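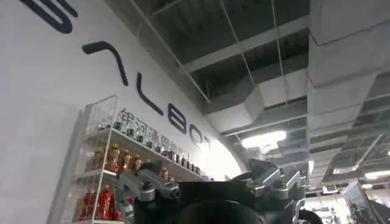
M. Aryee

Call for participants: do produce keepers keep produce?

Tevetti Consumer Notes is looking for 50 households in and near Premden to store salad greens, herbs and berries in their own refrigerators for four weeks and write down what happens to them. The pay is small. The work is dull in places. Please read to the end before you apply.

Why we are doing this

Last January I wrote a short piece wondering whether the Sevamier produce keeper, a lidded box with a vent and a replaceable insert, does anything that a plain lidded box does not. The piece drew 362 replies. A good many came from people who swear by theirs. A good many came from people who threw theirs out. Very few had kept two boxes side by side with the same lettuce in them, and the ones who had did not agree with each other.

The claim on the package is that greens stay fresh "up to" a certain number of days. I have never liked "up to." A bag of spinach left on the counter stays fresh up to a certain number of days too. I asked the company what it was comparing against and got back a friendly note and a coupon.

I lean toward thinking the insert is a way to sell inserts. I may be wrong, and the test is set up so that my opinion can't do much to it. The person adding up the results won't know which box is which until the adding is finished.

What you would do

We will drop off two boxes, marked with a colored dot. One has a working insert. One has an insert that looks and weighs the same and has nothing in it. You won't be told which is which, and we ask that you don't cut them open to find out. (Someone always does. If it's you, tell us and we'll drop your numbers without a fuss.)

Each week you pick up a bag of produce from us, split it evenly between the boxes, and put both on the same shelf of your refrigerator. Every evening you open each box, look, smell, and fill in one line on a paper sheet. The sheet asks for wilting, slime, mold and smell, each on a simple scale, with a line for anything else. Then you close the boxes and go on with your night.

You may not eat from the boxes during the week. People find this harder than they expect, mostly with the berries. At the end of the week, whatever is left is yours, if you want it.

Who we want

Adults who live within driving distance of Premden, have a working refrigerator with room on one shelf, and will be home most evenings for all four weeks. Renters, owners, people with roommates, families with small children who open the door forty times a day: all welcome. I would like a few old refrigerators that freeze the lettuce at the back. Real kitchens are the point, and I don't trust tests done in nice ones.

You don't need to know anything about food storage. If you already have firm views on produce keepers, either way, you can still take part. Say so on the form.

Who should not apply

Anyone who works for a company that makes or sells food containers, or lives with someone who does. Anyone with a mold allergy or a weak immune system, because you will be putting your nose near things that are going bad. Anyone with a vacation planned in the middle. Anyone who can't smell well at the moment, even from a cold, unless another adult in the home will do the smelling every time.

Pay and costs

Each household gets $50 at the end, by check, if the sheets are complete. Missing an evening is fine if you leave the line blank. Please don't fill it in later from memory. I would much sooner have an empty line than a made-up one, and made-up ones are easier to spot than you might think. We pay for the produce and the boxes. We don't pay for gas, so if the pickup point is a long trip for you, do the math first.

Where the money comes from

Readers. Sevamier was offered a chance to comment on the method and has not sent anything so far. It is not paying for any part of this, and neither is anyone else who sells boxes. We bought the boxes at a regular store at the regular price and have kept the receipts.

What we will publish

All of the results, including the boring outcome, where the boxes come out the same, and the awkward one, where I have to take back the January piece. Your name and street won't appear. Your remarks from the "anything else" line might, so keep them clean.

A test this size won't settle everything. It can show a big difference if there is one. If the difference is tiny, we'll probably miss it, and a tiny difference would be hard to square with the price of the inserts anyway.

How to apply

Fill out the form on the Tevetti site or pick up a paper copy at our front desk in Premden. It asks for your address, the age of your refrigerator (a guess is fine), who lives in the home, and what you now use to store greens. If more homes apply than we can take, we'll draw names, and we'll write to everyone either way.

Questions about the method can go in the box at the bottom of the form. Complaints about the method can go there too, and they are more useful to us before the start than after.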